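4.2 Small-parts storage as a test chore

Putting things back in their drawers is the sort of job that everybody in a workshop does and hardly anyone remembers doing, and we had it on our list from the start for that very reason. The Rashti task set, from which we borrowed most of our kitchen chores, has plenty of cupboards and pans in it but very little at the scale of a screw box, so we wrote this part ourselves, with a good deal of help from the people on the Puline shop floor who were kind enough to tell us where we were being silly. The work is done on a white table with hand-held grippers, and the organizer is a yellow one with clear drawers.
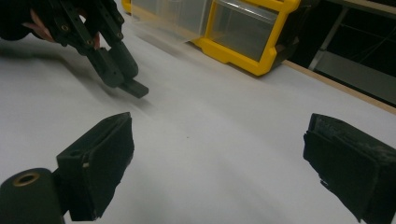 Vol. 2, p. 700

We collected 1,032 demonstrations of the drawer chores in all, and trained the Stomix policy on them together with the kitchen material. A clear drawer is an awkward thing for a camera, as anyone who has hunted for a contact lens will understand: the front edge comes and goes with the light, and what lies behind the plastic can be easier to make out than the plastic itself. Our policy would quite often reach for the contents and bump the drawer front on the way. It did far better with the yellow frame, which stands out nicely against a pale table, and we came to lean on the frame as a landmark (Section 5 has more on this).
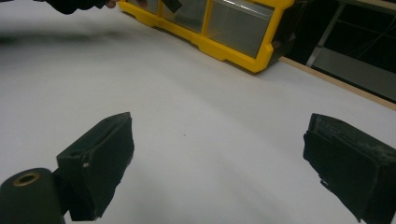
Figure 3. The yellow organizer on the tabletop, seen between the gripper fingers.

Could one leave a machine to tidy a bench on a Saturday, then? We would have to say not yet, though we are more hopeful than when we began. Adding the Tronero recordings brought the training set up to 1,300 demonstrations and helped a little with opening drawers, but closing them again remained hit and miss, particularly when the organizer had been nudged round at an angle and the policy went on pushing along the old line.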